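Osness open day, who else went?

Posted in: Robots & Automation > Meetups and visits
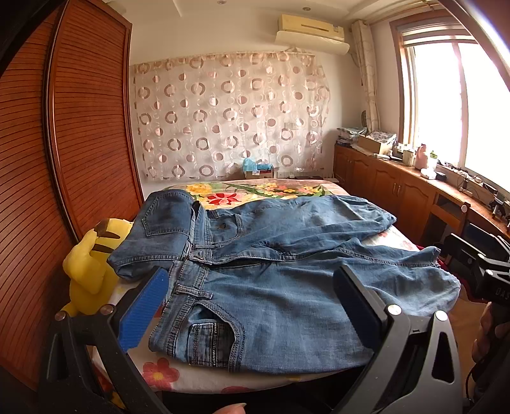
Reply 1
threadbare_jo
OK so I went to the Osness open day in April and I'm still thinking about the jeans. They had people doing laundry stuff with a hand-held gripper, two jaws, you hold the handle and do the job yourself and the arm learns from it later. I got a turn! Jeans on a flowery bedspread are way harder than I figured. The waistband is thick, the legs go wherever they want, and you only get two jaws. I needed 3 tries to get one decent fold.

Reply 2
cakau_fan70
Was Sandra Mellor doing the talk? I caught her at Rellcombe and she was great, took every question.

Reply 3
threadbare_jo
Yep, that was her! She went way over time and I didn't mind one bit. Her line was that denim is easier than T-shirts because it holds a crease. Not sure I buy it.

Reply 4
gearbox_lou
I don't buy it either. Sarpong had an arm folding towels at their demo and even that was slow going. A towel is a rectangle! Jeans have a fly, a button, belt loops, all that stuff to snag on. Call me when it can do a full basket without a person standing by.

Reply 5
cakau_fan70
Lou, you say this in every thread lol. The hand tool part isn't supposed to be fast, it's for collecting the moves. And I like that it's on a regular bed with a Pikachu sitting there. Every demo I've been to before was a bare white table.

Reply 6
gearbox_lou
Fair, the bed is a plus. I'd still like to see the arm do it on that bedspread, with all those flowers. Did they run the arm at all?

Reply 7
threadbare_jo
They did, after lunch, but only on a dish towel. 2 good folds and then it dropped one. People clapped anyway. Next time I'm bringing my kid's overalls, let's see how they like those buckles.

Reply 8
stitch103
Is there a sign-up for the next one? I can drive, got room for two.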